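Home — Builds — Workshop notes — About

Friday, by Obed Korletey

Right, quick one before the workshop shuts. Two-arm rig, week whatever. Still on paper cups.

Job is simple to say. Pick up a cup, put it in the wire holder, let go without dragging the whole lot across the table. I wrote the grip routine in March and it was fine on a block of wood. Paper cups are another matter. Squeeze at the old setting and the wall folds, squeeze less and the cup swings round on the rim like a door. Cut the closing force to 73 (motor units, don't ask me what in newtons) and it's the first number I've been happy with.

The ribbed sleeve helps if you go in from the side. Going for the rim is fussier but it leaves the holder's wire loops alone, and I keep clipping those.
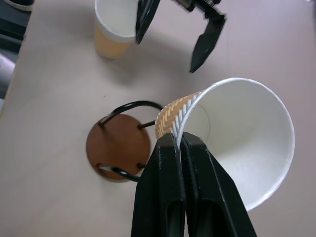
Rim pinch, cup on its side. Coaster stand to the left.

Milagros Godoy reckons I should do the whole thing with one arm and stop showing off. She may be right. But the second arm is there, it's calibrated, and I want a handover by the end of the month. Catalina has already named the project Quiroga and put a label on the box so there's no backing out now.

Log says 532 attempts since I wiped it. 514 of them are on the new fingers — the old ones were too blunt to get between cup and wire. No success rate yet becuase my script marks a dropped cup as a pass. Fixing that tonight. Maybe.

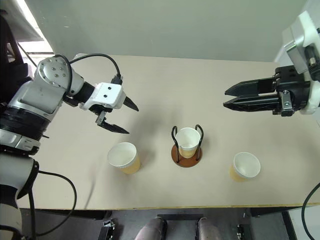
Other thing is the cables. Every time the shoulder goes past a certain angle the wrist lead pulls tight and the arm shudders, only a bit, but enough to put the fingertips off. Need a longer lead and some proper clips. Also want to slow the approach right down for the last bit of travel, then speed up agian once it's got hold.

Valentina has the bench tomorrow so I'm back on it after the weekend. If anyone has a spare lead going, message me.

Older posts — Newer posts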